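Begleitblatt zur Vorführung »Greifen und Ablegen in der Simulation«
Modul Automatisierungstechnik, Tag der offenen Tür am Standort Flulumham
Verantwortlich: Giuliana Flores, Octavio Ayala

1. Gegenstand
Vorgeführt wird eine simulierte Tischszene, in der ein Roboterarm eine Birne und eine kleine Schale handhabt. Die Teilnehmenden verfolgen die Durchläufe in Raum 251. Beginn ist um 10 Uhr, eine Anmeldung ist nicht erforderlich.

2. Ansichten
Für die Beurteilung eines Griffs genügt eine einzelne Ansicht in der Regel nicht. Nahansichten zeigen Form und Oberfläche des Objekts, aber wenig von seiner Umgebung.

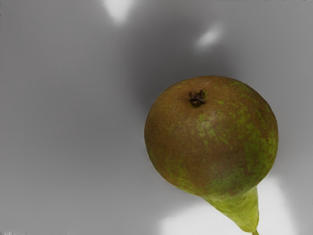 Zu beachten ist ferner, dass eine Birne keinen gleichbleibenden Querschnitt besitzt. Die Greifweite ist daher vom gewählten Ansatzpunkt abhängig — am Hals fällt sie deutlich geringer aus als am Bauch.

3. Gesamtansicht
Die Übersicht dient der Prüfung von Abständen und möglichen Kollisionen mit benachbarten Gegenständen.
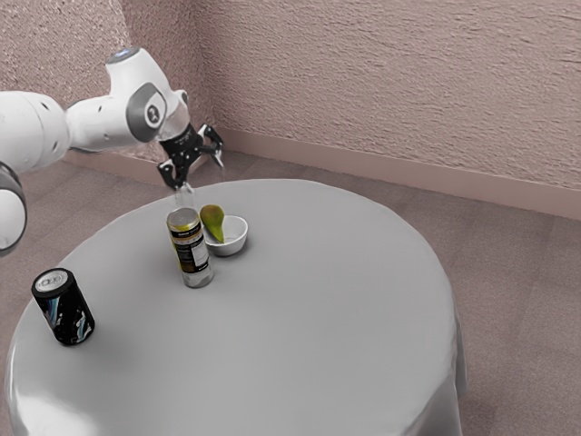
Abb. 2: Arm mit geöffnetem Greifer über Flasche, hoher Dose und Schale mit Birne.

4. Ablage
Eine Ablage gilt im Sinne dieser Übung als gelungen, wenn das Objekt nach dem Öffnen des Greifers ohne weitere Berührung in der Schale verbleibt.

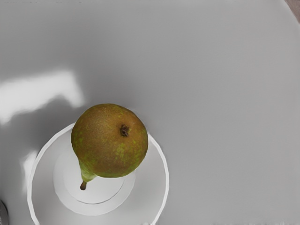

Die Lage des Stiels bleibt bei der Bewertung unberücksichtigt. Rückfragen nimmt Frau Flores im Anschluss entgegen. Das Protokoll umfasst höchstens 2 Seiten.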